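Drinstead Residents' Forum – minutes of the Sunday meeting, typed up by me, your secretary

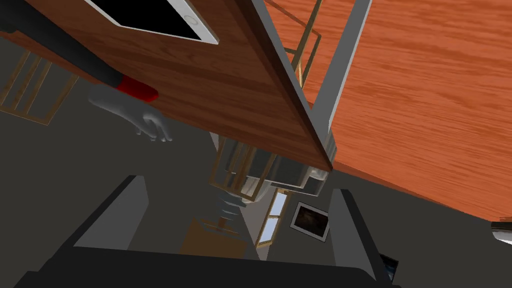
We got going at 10 and went straight to campaign signs, which took up most of the morning. The town now wants every election banner off the Osagie Road fences, and I said I agreed, even the ones I like. A fair few of you didn't! It was also pointed out that plenty of people have a tablet with a white edge and a round home button, just like the one lying on the brown wooden board, and could read candidates' flyers on that instead of on a fence post. I wrote that down as a suggestion, though I still like paper.

Vote on asking the town for a grace period: carried, with 2 against. I'll write the letter this week.

Sign permits. The Flemix sign company wants 400 dollars to take down the big frames by the bus stop. Too much, we all felt, and I'm going to ask for another price (if your cousin has a truck, call me).

Petition. We have 93 signatures for moving the polling place back to Pistness Hall – better than I expected, and the sheets are still out at the bakery. Please print your address clearly, I spent ages squinting at the last batch.

Parking outside the town offices was held over to September.

We use cookies to improve your visit. Accept | Manage settings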